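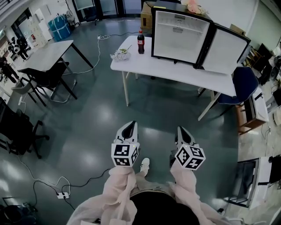 Milagros Maglaya says she read the last page of the final script standing up in her kitchen, went back to the first page and read the whole thing again before she'd taken her coat off. After four seasons as Nell Talavera, the eldest and bossiest of the siblings in the family comedy Talavera, she had expected the ending to make her cry, and it did, but she hadn't expected to laugh so much on the way there.

Skondo Pictures is delighted (and, we'll admit, a bit teary) to confirm that the fifth season of Talavera will be its last. Filming begins in Hamilton, Ontario, this summer, and the first of 13 new episodes will reach viewers in October. The season will bring the full run of the show to 60 episodes, a number none of us would have dared to say out loud when the pilot was being shot in a borrowed bungalow with a leaking roof and one working bathroom for the entire cast and crew.

For anyone who has yet to meet them, the Talaveras run a neighbourhood hardware store that has never quite made money. There's Nell, who does the books and everybody's worrying; her brothers Dom and Felix, who share an apartment over the shop and a single winter coat; and their grandmother, Lola Cora, who comes downstairs every morning to tell the customers what they should have bought. Over the years the family has weathered a flood, two weddings, one of them called off in the parking lot, and the long business of Felix's driving test, which remains the episode people most often want to talk to us about.

Maglaya came to the role from the theatre. She grew up in Winnipeg, where her first acting job was a touring school play about dental care, and she spent several years playing nurses, neighbours and the occasional ghost on stages across the Prairies. When she auditioned for Talavera she read for the part of a cousin who was later written out altogether. The producers asked her to come back the next day and try Nell, and she turned up with a pencil behind her ear, where it has stayed for much of the series.

"I've been Nell for longer than I've held any other job, and my own mother has started calling me by her name when she's cross with me," said Maglaya. "I'm going to miss the store terribly. I'm going to miss my little desk with the drawer that sticks, and the smell of the place, and all the people I got to have lunch with every day. But I think it's kinder to say goodbye while we still love coming to work, and I hope the folks at home will feel we've looked after the family properly."

She will also be stepping behind the camera this year. Maglaya directs the fourth episode of the new season, in which the whole family is stuck in the store overnight during an ice storm, and she has a hand in the writing of the finale. It's her first time directing for television, although the cast would like it known that she has been giving them notes since the very beginning.

We had always hoped that the show would find its way into people's living rooms, but the warmth of the response still catches us off guard. When word got out last winter that the series might be coming to a close, 823 letters and cards arrived at our office, many of them written by hand and a good few addressed to the hardware store itself. There were recipes for Lola Cora, advice for Dom on his love life, and a beautiful knitted scarf in Talavera green. Every one of them has been read. The scarf will be worn in the new season, and we'll leave it to its maker to spot the moment.

To thank our viewers, Skondo Pictures will hold a farewell screening of the first new episode in Hamilton before it goes to air, with Maglaya and other members of the cast there to say hello and answer questions afterwards. The hall has 646 seats, and tickets will be free of charge. Those who wrote to us with a return address will hear from us first, and the remaining seats will be given out by draw. The date and the name of the venue will be announced once filming has wrapped, along with details of how to enter.

As for what comes next, Maglaya plans to go back to the stage for a while, closer to home, and then to sleep in. She's reading scripts, she says, but slowly, and she has asked whether she might keep the desk.

The first four seasons of Talavera will be repeated in full over the summer, in the order in which they were first shown, so there's plenty of time to catch up or to start from the beginning with someone who has never seen it. Interview requests and questions about the screening may be sent to the publicity office at Skondo Pictures, where the phone is answered on weekdays from nine until five.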